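4 min read

Haldale Board Handling Data Card

Maintained by Domnica Surdu and Ronaldo Soriano, Rasalstead
Last revised June 2, 2020

What the set contains

Haldale is a collection of 700 wrist-camera recordings of a two-arm bench cell working on desktop and server motherboards. The tasks are approaching an open CPU socket, lifting and seating processors, opening and closing the socket lever, and removing memory modules. Each recording comes with joint positions, gripper opening, wrist force and an outcome label.

Boards were donated by a recycler and had been written off before they reached us. No customer equipment was used. Drives were removed before the boards entered the lab, and we don't hold any data from them.

Scope of this card

Most of what follows is the handling practice the recordings were made under. Users asked for it after the January release, mainly so they could reproduce the cell or add their own recordings in a compatible way. It is our house practice and doesn't replace your own risk assessment or the electrical safety rules in your province.

Before a session

- Unplug the board from any supply and leave it for 10 minutes. Check that the standby light is out.
- Clip the ground lead to the chassis, then to the gripper body. Log both readings.
- The operator wears a wrist strap whenever a hand is inside the guard, including for quick adjustments.
- Check gripper fasteners with the torque driver. A loose screw over an open socket ends the session.
- Wipe the fingertips with a lint-free cloth. Don't use compressed air near the socket.
- Run the Sodano self-check and save the report in the session folder. A session without a report is not accepted into the set.

Motion limits

Speed is capped at 10 millimetres per second once the fingertips are within a hand's width of the board. Contact force is capped in the controller at 3 newtons for anything touching a processor, and the cap may not be raised from the teaching pendant. Lever tasks use a separate profile, which has to be selected by name and signed off by a second person.

Approach from the side with the fewest tall parts. On most of our boards the capacitors and chokes stand close to the socket, so the path planner is given a keep-out volume over them. Keep-out volumes are drawn by hand for each board model and stored in the Duman format. Do not reuse one from a board that looks similar - revisions of the same model sometimes move a capacitor.

The fingertips must never enter an open socket that has no processor in it. Bent contacts can't be straightened well enough for later recordings, and the board is retired.

Stopping

Anyone in the room may stop the cell, for any reason, and isn't asked to justify it. After a stop, the arm is backed out by hand guiding. Automatic homing is disabled on this cell. The recording is kept and labelled "stopped", with a free-text note. Please don't filter these out when reporting results without saying so.

Labels

Outcome labels are "complete", "partial", "stopped" and "damage". Two people label each recording separately and disagreements go to Domnica. "Damage" covers anything found at inspection under the magnifier, even where nothing is noticeable in the video. Board markings such as header and port names are left legible, and serial stickers are blurred.

Known limitations

Lighting is a single bench lamp, and shiny parts are often washed out. The gripper hides a good part of the board in many recordings, especially the lower edge of the socket. Green boards are heavily over-represented. Some 1,000 further recordings from an earlier gripper exist but were made before the force cap was in place, and we have decided not to release them.

Contributing

Send a short description of your cell, your grounding arrangement and one trial session to Ronaldo before recording in volume. Contributions made without a force cap are declined.

We use cookies to remember your reading preferences. Accept | Manage settings

Comments (3)

tinsnips: Is the lever profile included in the download? I can find the seating one but not that.

R. Soriano: It's in the controller folder, under "profiles". The index file missed it, sorry. Will fix.

benchmonkey_44: We use ionized air at our place as well as the straps. Might be worth a line in the pre-session list - our readings were all over the place in winter without it.
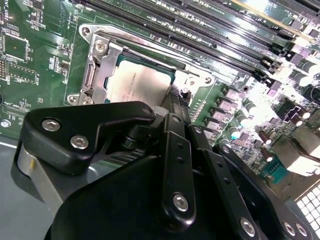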